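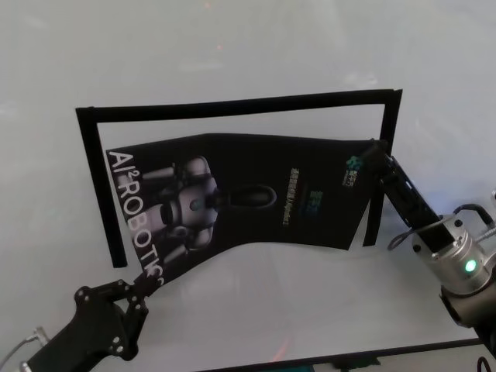
Poster afternoon at Balstead, September 27, 2023

We spent a good long while getting posters to sit nicely on the table - longer than I'd planned, but Ewan Treloar and I do like to fuss over corners! The black one with the big white lettering was my favorite, and the black tape gave us three sides to line it up against.

The white board has a bit of shine to it, bright enough to catch the light on one side.

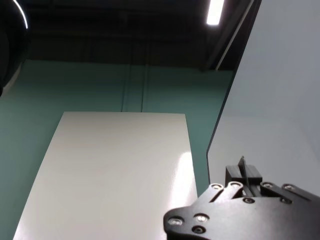
How do you store posters between displays?

Flat in a wide drawer, with a sheet of clean paper between each one.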